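Frequently Asked Questions: Renting Toys from the Drorkville Toy Library

Filed under: Family Services, Borrowing, Membership

Last updated Feb 23, 2021

Who can join?

Any household in Drorkville, Vandimik or the unincorporated area along Pleltov Road. You need one adult on the account with a photo ID and something that shows your address, such as a utility bill or a lease. Grandparents can open their own account if the children visit often. Licensed home daycares join under a separate plan, explained further down.

What does it cost?

A family membership is $48 a year. There is no deposit on small and medium items. Large items (play kitchens, workbenches, climbing frames, train tables) carry a refundable deposit of $43, which goes back on your card after the item has been checked in. If the yearly fee is a problem, ask at the desk for the reduced rate form. It is one page and does not ask for pay stubs.

How many things can I have out at once?

Up to 10 items, and only one of them can be large. A boxed set counts as one item no matter how many pieces are in it. Puzzles count as half, so two puzzles use up one of your 10.

How long can I keep them?

Loans run 4 weeks. You can renew once by phone or e-mail if no other family is waiting. Large items cannot be renewed in December. Holiday loans have their own due date, printed on your slip.

How do I reserve something?

Look it up in the catalog, note the item number on the left and send it to us with your member number. We hold reserved items for five open days. After that they go to the next family on the list, and you would need to ask again. We can't reserve items by description alone. "The blue truck" could be any of several.

Can I see an item before I borrow it?

Yes. Everything on the floor is out of its box, and children are welcome to try it. Items in the back room can be brought out if you call ahead.

What happens if a piece is missing or broken?

Tell us when you bring it back. Most losses turn up under a couch within a week or two, and we will note your account and wait. If the piece does not turn up, we charge the replacement cost for that piece only. Normal wear is not charged. That covers scuffed paint, bent box corners, faded stickers and wheels that have gone a little stiff.

Please don't repair toys yourself with super glue. It dries brittle and the part usually fails again in the same spot, and then we can't get the joint apart to fix it right.

Do I have to clean things before returning them?

Yes. Hard plastic should be washed in warm water with dish soap, rinsed and air dried. Painted wood gets a damp cloth only. Fabric items have a washing tag, and the tag is correct even where it differs from what the maker printed. Please do not use bleach on anything. We also clean every item again before it goes back out, and it then rests on the shelf for three days.

Anything with a battery compartment should be wiped and never put under the tap. Take the batteries out before you return it – we don't supply them and we can't send yours back to you.

What ages are the toys for?

Birth through age eight, with a small shelf of board games for older children. Colored dots on the boxes show the age group. Yellow is under one, green is one to three, blue is three to five and red is six and up. If you have a baby in the house as well as an older child, check red-dot boxes for small parts.

How do the play kitchens work?

The kitchen itself is a large item and is loaned empty. Play food and dishes are packed in separate tubs, and each tub counts as one item, so most families take a kitchen and one or two tubs.

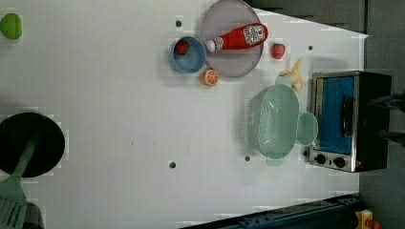 Tubs are sorted by theme and each has a contents card inside the lid. Check the card at home on the first day and call us if something is off, so that it doesn't end up on your account. Food from one tub should not go back in another. If you have two tubs out, it helps to put them away one at a time.

You will need a vehicle with a fold-down back seat to carry a kitchen. We help load at our end. We don't deliver, except to home daycares.

What is the daycare plan?

Licensed home daycares may keep up to two large items, with loans of eight weeks. Delivery inside Drorkville is included. The contact for this plan is Ludmila Šindelář, and the fastest way to reach her is by e-mail. Have your license number ready.

Do you take donated toys?

We take wooden blocks, puzzles with all their pieces, train track and play food in good shape. We can't take stuffed animals, car seats, cribs or anything that has been recalled. Please bring donations during open hours and don't leave them at the door.

Where are you, and where do I park?

We are on the ground floor of the Hrubý Building, at the side entrance. Parking behind the building is free for one hour. There is a ramp to the left of the steps, and the inside door is wide enough for a double stroller.

Are you open all year?

We close for the first two weeks of August for inventory. Nothing is due during the closing, and loans that would have ended then are moved to the first open day after it. The return bin is locked during that time.

12 comments | 31 shares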